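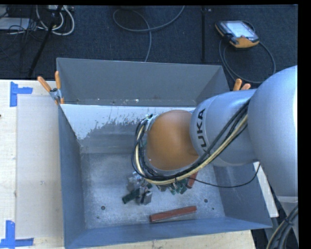 What should you look at first when you're buying a bred heifer at a consignment sale? Her feet, and how she walks on them, before you so much as open the catalog.

I got asked that after yesterday's post and my answer ran long, so it's going in a thread. We spent the whole day at the Wistirach sale barn and I'm still buzzing.

First, the day itself. 150 head cataloged, nearly all of them bred heifers and young cows, plus a short run of bulls at the end. Good crowd, good coffee, and the seats were full before the first lot walked in!

I get there early and go straight to the pens. Ask somebody to move them around for you. A heifer standing in deep straw can hide a lot, and the same heifer walking down a concrete alley can't hide much at all.

Watch the back foot land. You want it dropping into (or very close to) the print the front foot just left. Short, choppy steps on a young animal would make me put a line through her, however pretty she is from the side.

Then the hocks. Too straight is worse than a little too much set, in my book. My dad would have argued that one with you all afternoon.

Lot 100 was the one I had circled. Red, moderate frame, big soft middle, and she walked like she was late for something. Out of the Onden herd, which has been putting good udders on cows for as long as I've been going to sales.

I did not get her. I was out of it early and she kept climbing. No hard feelings, she was worth it, and I got to stand there grinning at a heifer I didn't own.

What we did bring home: 2 heifers, both from the Popescu dispersal. Half sisters, both due in December, both quiet as anything in the trailer.

December calves aren't for everyone, I know. We have the shed space and I'd much sooner calve in dry cold than in March mud. If you calve on grass, shop for later dates and don't let a nice price talk you out of it.

Okay, udders on heifers. You can't see much on a first-calver, so look at the mother if she's there, and ask about her if she isn't. The Popescu folks had photos of every dam on a board by the pens and I could have stood there for an hour. More sales should do this!!

Temperament next. I stand at the gate and do nothing for a few minutes. Curious is great. Head up and looking for the exit is a no from me, because I work mine alone most mornings.

Paperwork: preg check date, who did it, what bull, what vaccines and when. Read the supplement sheet too. Three lots had changed since the catalog was printed and one of those changes was the service sire.

Somebody asked about the bulls. Top of the day was a Vaveo-bred two-year-old and he was a tank. Long, level, loose in his shoulder. He'd be too much bull for my heifers but if I had a pen of big mature cows I'd have been sitting on my hands.

A thing I love about this sale is the juniors' section. Kids leading their own heifers in, brushed to within an inch of their lives. One heifer stopped dead in the ring and had a good long look at the auctioneer, and her kid just waited her out, calm as you like. Whole barn clapped.

On price, since people are asking in my messages: set your number at home, write it on the catalog, and count trucking in it. I had roughly one more bid in me on lot 100 and the pencil said no. The pencil was right.

Once they're home, keep them apart from your own cows for a few weeks. Ours are in the small paddock with fresh hay and a trough they can both get to. I left them alone the first evening, which was hard, I wanted to go admire them.

Tag 2062 is the darker one with the curly poll. She was already eating out of the bunk this morning with her sister right behind her. No names yet. The kids have opinions.

Next one on my calendar is the fall female sale, same barn. If you're going, come find me on the left side of the ring, second row. I'd love to see what you've got circled.

More from the paddock once they've settled in. Looking at them now from the kitchen window and the dark one is lying down chewing her cud.

05/10/2023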